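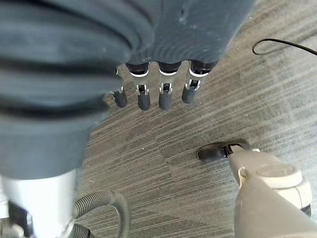
ERNVILLE - Jucélia Rocha, the founder of the Two Towns One Table movement, has been named this year's Neighbor of Distinction by the Vemeck Fund, which honors people who bring communities closer together across Ernville and Ostlow. The news was shared at an evening gathering in April, and the cheering went on long enough that the host had to start her next sentence three times. Rocha, who is much happier organizing a room than standing at the front of it, kept her eyes on the gray striped carpet for most of the applause, then looked up, laughed and asked everyone to please sit down and eat.

The honor comes with a grant of $2,000, and Rocha has already said where she wants it to go: a shared meal season that will run on both sides of the river, with free bus rides between the two towns on meal nights.

"I am so grateful, and I am also a little embarrassed," Rocha said. "There are people in Ernville who have been carrying pots of rice up my stairs for years. They should all be standing up here with me. But if this award means more folks from Ostlow will come and sit down with us, then I will take it, and I will take it with a big smile!"

Two Towns One Table began in Rocha's own kitchen on Sales Street. At the time, Ernville and Ostlow were in the middle of a long and often bitter argument over whether to merge their school bus routes. Neighbors who had shopped at the same stores for decades had stopped speaking. Rocha, who drove one of those buses, heard both sides of the fight every morning before eight o'clock. She invited a handful of parents from each town to supper and asked them to leave the bus question at the door until the coffee was served.

They came back the next month, and the month after that. When the kitchen got too small, the suppers moved to the back room of a tire shop, then to the old Grange hall, and finally to whichever school or church had a free evening. The bus routes were merged in the end, with changes that parents from both towns had asked for. The suppers simply kept going.

Since then the movement has grown well past the dinner table. Its members have started a ride board for older residents with doctor visits in the city, a winter coat exchange and a reading hour in Portuguese, Amharic, Arabic and English. Last year it gathered 3,061 signatures asking the two town councils to hold one joint meeting each season, open to all, with time set aside for people who have never spoken at a public meeting before. Both councils agreed, and the first joint meeting was so full that latecomers listened from the hallway.

Lucimara Barros, who leads the Vemeck Fund, said the choice was one of the easiest the group has made.

"We had wonderful nominations this year, truly wonderful," Barros said. "But letter after letter kept coming in about Jucélia. We had one from a retired mail carrier and one from a girl in fifth grade, and they told us nearly the same thing - that she remembers your name, she asks how your mother is doing, and then before you know it you've agreed to bring the salad." 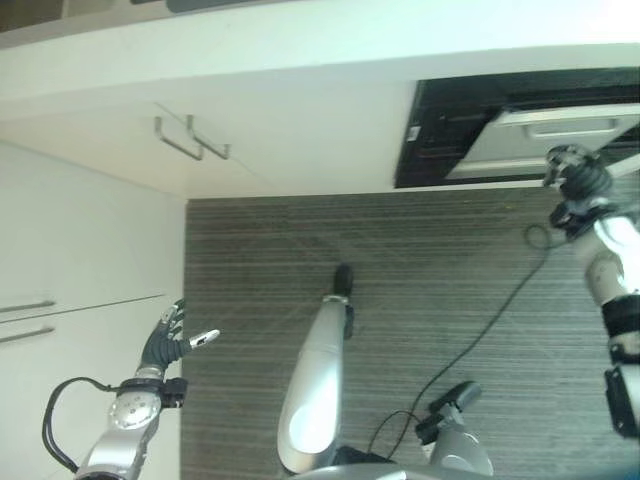

Among the letters was one from Ehab Bennani, a barber in Ostlow, who wrote that he had once been among the loudest voices against working with Ernville on anything. He went to his first supper to argue. He now cooks at most of them.

"I had my whole speech ready," Bennani said at the gathering, to a lot of laughter. "Jucélia put me next to a man I had been fighting with in the newspaper for a year. We found out that our fathers had worked the same shift at the cannery. I never gave the speech. I still have it at home somewhere, and it was a pretty good speech, too."

Rocha moved to Ernville as a young mother and says she was welcomed first by a next-door neighbor who did not share a word of her language. The neighbor taught her how to light the old stove, where to catch the bus and which bakery sold yesterday's bread at half price. Rocha has often said that everything she does now is a way of passing that kindness along, and she brought it up again when she accepted the award.

"She didn't give me a lecture about the town," Rocha said. "She walked me to the corner and waited with me. So when people ask me how you bring two towns together, I tell them to go wait at the corner with somebody. You can start tomorrow morning."

She also used her remarks to talk about the young people in the movement, and she was very clear that she wants them running more of it. Kelly Miranda, who came to her first supper as a child and spent most of it under a table with a coloring book, now plans the yearly summer picnic. Under her care the picnic has added a music stage, a bike repair corner and a pie contest that both towns take very seriously (Ostlow holds the title, and would like that noted).

"Jucélia hands you the keys before you feel ready," Miranda said. "The first year I ran the picnic, I called her in tears over the tents. She told me she'd come by at noon. She came at noon and by then I had fixed it, and I think she knew I would."

The new meal season will include suppers in both towns, with seats for 80 guests at each one. There is no charge, and there is no need to bring a dish, although dishes are always welcome. Each evening will open with a short story from one resident of each town, followed by the meal and an open floor. Free buses will leave from the Ernville library and the Ostlow fire station at 5:30 p.m. and will make the return trip once the dishes are done.

Hawi Birhane will coordinate the season. Birhane joined the movement through the Amharic reading hour and has spent the past several months meeting with families in both towns to ask what would make it easier for them to attend. Many asked for an earlier start. Others asked for a quiet room for small children and for menus that clearly list what is in each dish. All of those changes will be in place for the opening supper.

"People told us exactly what they needed, and most of it was easy to do," Birhane said. "One grandmother said she would come if there was a chair with arms. Well, we have found her a chair with arms, and I can't wait to see her in it!"

Rocha and Birhane are also working on a small book of recipes and stories gathered at the suppers over the years. Residents who have photos, letters or recipe cards to share may drop off copies at either public library. Originals will be scanned at the desk and handed right back.

About Two Towns One Table

Two Towns One Table is a grassroots movement open to everyone who lives, works or goes to school in Ernville or Ostlow. It has no dues and no membership cards. Monthly suppers, the ride board, the coat exchange and the reading hour are run by residents of both towns.

About the Vemeck Fund

The Vemeck Fund supports neighbors who help their communities get along, through small grants and the yearly Neighbor of Distinction honor. Nominations for next year's honor may be made by letter from anyone in either town, at any age.

Supper seats may be reserved in person at the front desk of the Ernville or Ostlow public library. Press questions for Jucélia Rocha or Hawi Birhane may be left at the Ernville desk as well.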